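Visit report: the property claims office at Fososari

Malcolm Ackroyd and I spent a day in February at the Clalolico office in Fososari, which takes in and documents claims from families who lost houses and farmland during the clearance of the Zonine district. The visit was arranged through the Flanagan fund, which pays for part of the documentation work. We had asked to see how a claim is opened, how evidence is held, and what happens when a claimed property is occupied by someone else under a later title.

The office is on the first floor of a former grain exchange, above a pharmacy. Claimants are seen in the morning without appointment. Afternoons are kept for file work and for lawyers. We arrived shortly after eight, when the stairs were already full, and were asked to sit in on intake provided the claimants agreed. Most did. Where one did not, we left the room.

Intake

Each claim starts with an interview on a fixed form. The form records the location of the property in the claimant's own words before any parcel number is entered. The reason given was that parcel numbers in Zonine were changed when the district was resurveyed, and claimants who are shown a number early tend to adopt it, right or wrong. Neighbours, wells, boundary walls and the direction of the nearest road are taken down first. A sketch is drawn by the claimant and signed.

Only after this does the interviewer open the old survey sheets. If the description and the sheet agree, the old number is entered and marked as matched. If they disagree, both are kept and the claim goes to the field list. We watched two interviews from start to finish. The first matched easily. The second concerned an orchard that the claimant's father had divided informally between brothers, with no deed of partition, and it was sent to the field list with three possible boundaries drawn on the sketch.

Interviews are held in the local language and written up the same day. The claimant signs the written version after it has been read back. Declan Dunmore, who manages the intake side, said the reading back takes longer than the interview in a fair number of cases and that he would not shorten it.

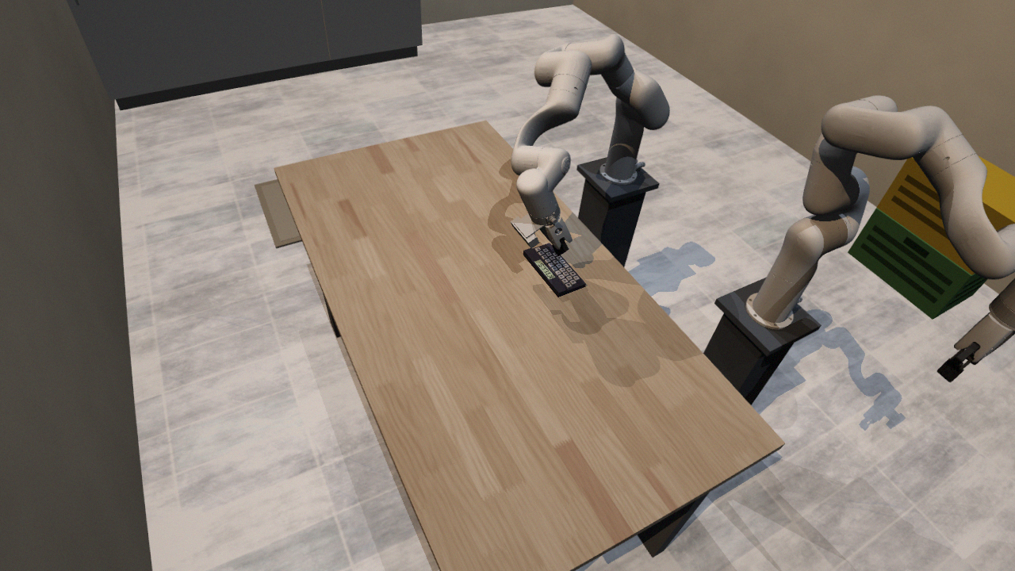 Evidence

Documents are not retained. The claimant brings originals, they are scanned and certified as true copies, and the originals go home again. This is a change from the earlier practice, under which the office held deeds in a safe. A number of families had refused to hand over the only paper they had, and those who did hand it over returned often to check that it was still there.

Accepted evidence falls into grades. Registered title and court judgments come first. Tax receipts and irrigation dues come next and turn up more often than title does, as many families in Zonine paid dues on land they had never registered. Witness statements and photographs come last. A claim can be opened on the lowest grade alone, but it will not be put forward for hearing without something from a higher one, or else statements from six witnesses who are not related to the claimant. Malcolm asked whether that threshold was realistic for villages that have been dispersed. The answer was that it often is not. The office has asked the hearing panel to lower it and is waiting for a reply.

Scans are named by claim, then by grade, then by date of issue. Corrections are added as new sheets and never written over the first version. We asked to see a corrected file and were shown one with the names covered. The sequence was easy to follow, although the correction slips did not state who had asked for the change. We think they should.

Occupied properties

The hardest files are those in which the house is lived in by a family that bought it, or was allocated it, after the clearance. The present occupiers receive a notice when the claim is put forward and have the right to file their own papers. The notice is a single page. It states that a claim has been made, that it is not an eviction order, and that no one is required to leave while the claim is pending. That last sentence was added at the request of the lawyers after some occupiers moved out on receipt of the first version.

Compensation in place of return is available by agreement. The office does not advise either side on whether to take it — it refers claimants to the legal clinic on the ground floor of the town hall and occupiers to a separate duty lawyer, so that the same adviser never acts for both. We were told that some claims have been waiting more than seven years for a hearing. The delay lies with the panel and not with the office, but claimants come to the office to ask about it, and answering them takes up a good part of each morning.

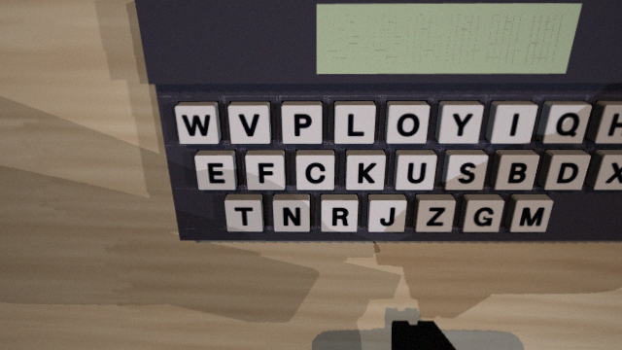 Dark grey device with a pale green display, on a wooden tabletop.

Field checks

The field list is worked through in dry months only. A surveyor goes out with the claimant or a relative, walks the boundary, and fixes the corners by satellite receiver where the ground allows. Where the land is fenced off or built over, the corners are estimated from the road and marked as estimated. Occupiers are told in advance and may walk along. Disputed corners are recorded under both versions and left for the hearing.

Points for the fund

We recommend that the grant be renewed on its present terms. We also recommend two additions: a budget line for travel by elderly claimants who now live outside the province, and a requirement that each correction slip names the person who requested it. The draft notice to occupiers should be made available in large print. Declan has agreed to send the revised slip for comment before it is brought into use.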